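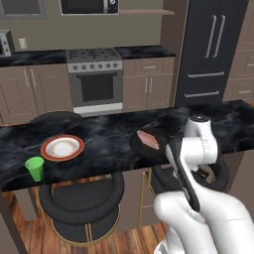

Plorkesel Support
Ticket 139: Arm stops above the counter and won't come down on the pan
Product: Grimlow kitchen cell (simulated)
Component: arm mount, gripper, collision settings
Priority: normal
Status: resolved
Opened: 6/6/23

Reported problem

We run the Grimlow cell with one arm at the kitchen island. The job is to take the slice of meat out of the black pan and put it on the plate with the red-orange rim. Since we moved to the new kitchen layout the arm reaches out over the island, gets close to the pan and stops. No fault is raised. The task just times out after 40 seconds and the cell resets. Same result in almost every run.

The old layout had a plain table and the same arm settings worked fine there.

Tried so far:
Restarted the simulator. No change.
Reloaded the arm model from the Kurup library. No change.
Moved the pan closer to the front edge of the island. The arm stopped sooner.
Took the green cup out of the layout in case the planner was avoiding it. No change, so we put it back.

Support reply 1

Please send the cell file, the planner log from one failed run, and the height value you have for the arm base. Also tell us whether the island in your layout uses the detailed collision shape or the simple box.

Customer reply

Files attached. Base height is whatever came over from the table layout, we did not touch it. I don't know which collision shape the island uses. How do I check?

Support reply 2

Open the cell file in Sketutix, select the island, and go to Physics, then Collision. The line marked Shape will say Mesh or Box.

The planner log shows the wrist target being rejected for contact with the island. The target is well clear of the stone when we draw it, so something is off between the drawn surface and the collision surface. Turn on Show Collision Shapes in the View menu and compare the two at the front edge of the counter.

Customer reply

It says Box. With the shapes turned on, the box is taller than the counter. The top of it is 50 mm above the marble and the pan is sitting down inside it. The stools have boxes too, and the one under the arm goes up past the seat.

Support reply 3

That explains the stop. The box was drawn around the island and the items on it as one group when the layout was exported. The planner treats the whole block as solid, so every approach to the pan ends in contact.

Steps to correct it:

1. Stop the cell and save a copy of the file.
2. Select the island. Ungroup it from the plate, cup and pan.
3. Set the island Shape to Mesh and press Rebuild.
4. Set the pan to Mesh as well. A Box on the pan fills in the space inside the rim and the fingers will stop above the meat.
5. Leave the plate and cup as they are for now.
6. For the stool under the arm, set Mesh and rebuild.
7. Check the arm base height against the new floor. The table layout used a raised floor plane and this one doesn't.
8. Run the task at low speed with Show Collision Shapes still on.

Customer reply

Did all of that. The arm now comes down to the pan and the fingers close on the slice. Two new things:

The base was 7 mm under the floor. I raised it.

On the way back to the start position the gripper goes below the front edge of the counter and one finger touches the stone. It is a light touch and the run still finishes, but the log marks it as a contact.

Support reply 4

The start position is also left over from the table. The path back is planned in joint space, so it takes the shortest joint move and does not care how close the fingers get to the edge. Add a waypoint above the counter and make the arm pass through it both going out and coming back. Then store a new start position with the fingers clear of the island.

To store it, jog the arm to where you want it, open Poses, select Start, and press Overwrite. Save the cell file afterward. The pose is lost on reset if you only save the task.

Customer reply

Waypoint added and new start stored. The first time I forgot to save the cell file and it went back to the old start, so that note was needed. Saved it properly and ran the task again. No contacts in the log apart from the fingers on the meat.

Cycle time is a little longer with the waypoint. We can live with that.

Resolution

Cause: grouped box collision shape on the island, plus base height and start pose carried over from the previous layout.
Fix: island, pan and stool set to Mesh and rebuilt, base raised to floor level, waypoint added, start pose stored again.
Open item: export tool should warn when loose items are grouped with a fixed surface. Passed to the Sketutix import team as a separate request.

Ticket closed by customer.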